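# Handing over a packing bench to a robot (and keeping the people who worked at it)

Last updated 7 October 2025

This is the guide I wanted when Vutonico told me the gift bench at our Dronstead site was going to be automated. What I got was a slide with an arrow on it. So this covers the part between the arrow's blunt end and its pointy end, in the order I'd do it next time.

You'll need a bench, a task, the people who do the task, and a kettle. The robot is the easy bit to get hold of. Someone will sell you one before lunch.

## 1. Watch the job before you describe it

Our process sheet for gift orders had five steps. Take bag, put in item, add pen, fold top, pass to dispatch. Elīna Strazds, who had been on the bench longer than the bench had been in the building, read it and asked who had written it, in the tone you'd use about a stain.

Spend a full shift watching. Write down everything the hands do, including the things that look like fidgeting. Elīna gives each pen a quarter turn before she lets go of it. I'd put that down as habit. She was checking the clip for scratches.

By the end of the shift our five steps had become 19, and I had stopped using the word "simple" out loud.

## 2. Sort the steps into three piles

Use paper. Spreadsheets make everyone agree too quickly.

- **Dull and steady.** Same object, same place, same movement. Give these to the machine.
- **Dull but fussy.** Looks the same every time and isn't. Paper bags live here. So does anything that rolls.
- **Needs a person.** Spotting the wrong order, reading a customer note, deciding that a bag is too tatty to send.

Let the people on the bench do the sorting. They will put far more into the first pile than you expect. There is a belief among managers that staff cling to every part of their work, and it's mostly held by people who have never folded bag tops until teatime.

## 3. Agree what happens to the hours

Do this before the machine arrives, in writing, with names on it. Ours said that nobody on the bench would lose hours before the end of the trial, that training was paid at the normal rate, and that anyone who wanted to move to returns could ask first.

Petronella Potgieter, our rep, added a line saying that time saved by the robot could not be spent twice. I thought that was a bit dramatic. Then I saw the draft rota, in which the same spare afternoon had been promised to stock checks, to returns and to "wider business needs". Keep her line in. Copy it word for word if you like.

## 4. Pick the trainers from the bench

The firm that supplied our kit, Skumar, teaches the robot by example. A person does the task with a hand-held gripper, over and over, and the recordings are used to train the arm. It's a decent method and it has one large trap, because it will learn whatever it's shown. If you show it a manager in a hurry, you get a manager in a hurry, only now it never goes home.

So the trainers should be the people who are good at the job. Pay them for it. We didn't at first, as someone upstairs had filed it under "light duties", and the correction took up most of July.

A few things that helped:

1. Keep recording sessions short. Your forearm will tell you when to stop, and it's right.
2. Swap people over. We had three styles of picking up a pen and all of them were fine.
3. Start with one or two objects on a clear stretch of table. Add clutter later.
4. Move things between goes. If the bag always stands in the same spot, the arm will learn the spot and ignore the bag.
5. Throw away bad goes on the day. You won't remember which they were tomorrow.

On point five, have a signal. Elīna says "bin it" and the person at the laptop marks the recording. By the second week she was saying it to suggestions in meetings as well.

## 5. Mind the pen and the bag

Your awkward objects will be different, but these were ours, and I suspect every bench has a pair like them.

The pen is narrow, glossy and keen to leave. Come down on it with the fingers either side of the barrel and close slowly. If you nudge it first, stop and reset, or you'll end up teaching the arm to chase.
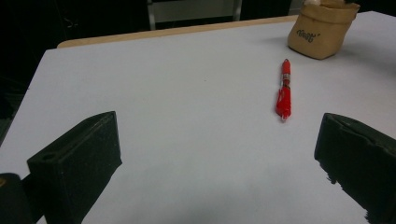

The bag is the opposite problem, as it stays where it is and gives up its shape instead. Squeeze it the way you'd squeeze a box and the base goes. We settled on a light grip near the fold, with the trainer told to let go the moment it sagged. The gripper doesn't pass any of that feeling on as well as fingers do, so people need a while to get used to it. Allow for that when you plan the sessions.

We got to 79 usable recordings before anyone from Skumar would let us try the arm. Your number will depend on the supplier and the mood of the supplier.

## 6. Run it side by side

Put the arm at one end of the bench and a person at the other, and give them the same orders. Don't put a scoreboard up. We had one for a morning, courtesy of Du Plessis, the consultants, and it told us that Elīna was faster and everybody was annoyed.

What you're looking for is what the person now has to do because the machine is there. Ours needed pens laid out for it, bags opened for it and mistakes picked up after it, which came to up to 23 minutes in an hour at the start. None of that was on the arrow slide. Write it down as work, give it a name on the rota, and check it again each month.

## 7. Rewrite the job description last

Leave this until the side by side run has settled. Ours now says "bench lead", which covers training the arm, checking its output and stopping it. Elīna took the post after asking for two changes: a pay grade up, and the right to press stop without filling in a form.

She got both. The form still exists, and is now filled in by me.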